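Trucos de taller y de ropa para quien anda probando pinzas de mano en casa. Los voy apuntando según me salen, que si no se me olvidan.

## Prendas de punto gordo

El ochos (trenzas, cable-knit, como lo llaméis) es lo que más me ha hecho sudar. Empecé con la Arstead y luego pasé a la Cesel, y con las dos me pasó igual: si vas con los dedos muy abiertos te llevas medio jersey. Mejor entrar casi cerrada y buscar el canalé, que es más fino y se deja pellizcar. 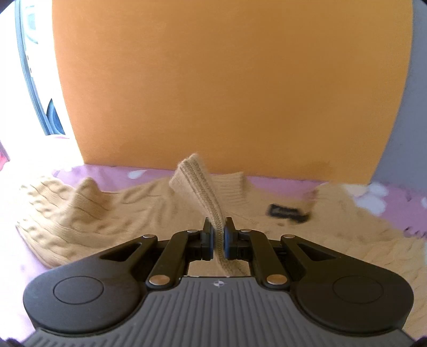
Otra cosa: aprieta despacio. El punto cede, cede y de pronto tienes un pegote de lana entre las almohadillas, y al soltarlo se queda la marca (se va con vapor, tranquilidad). Yo cuento hasta 2 antes de levantar.

Y antes de cada tanda, un repaso a las almohadillas con un paño apenas húmedo. La pelusa les quita agarre enseguida — en diciembre estuve una tarde entera culpando al muelle y era pelusa.

Con los bultos altos y blandos, tipo cojín, acerco primero un dedo, toco, y luego centro. Si cierro de golpe se me tumba hacia un lado.

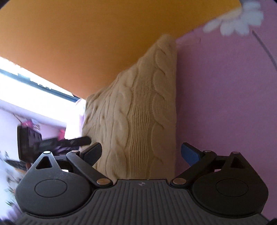 ## Doblar una chaqueta

- Estírala bien antes de empezar. Las mangas arrugadas son media hora perdida.
- Una manga cruzada sobre el pecho, luego la otra, y al final el bajo hacia arriba.
- Ojo con los botones: si pellizcas encima de uno, resbala. Coge la tela de al lado.
- La etiqueta del cuello me sirve de referencia para no perder el centro.

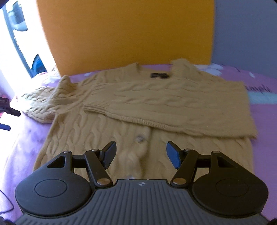 Para comparar modelos hago 40 repeticiones con cada uno, siempre la misma prenda y el mismo sitio de agarre. Llevo 521 intentos apuntados en una libreta, y me quedo con la Cesel para doblar y con la Arstead para levantar peso. ¡La que menos me convence es la Nundetti! Cierra con mucha fuerza pero se nota tosca, y con lana fina me da miedo.

## Levantar sin que se escurra

Agarra por la parte con más cuerpo y deja que el punto se apoye también entre los brazos, no solo en las puntas. Así aguanta bastante mejor.

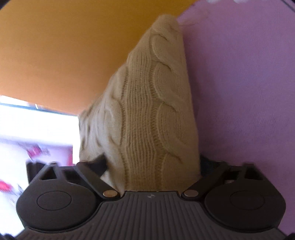 Si aun así patina, prueba a girar un poco la muñeca y coger las trenzas de través. Y descansa la mano de vez en cuando, que después de un buen rato con la pinza la muñeca pasa factura (yo me pongo una muñequera de las de tenis y tan contenta).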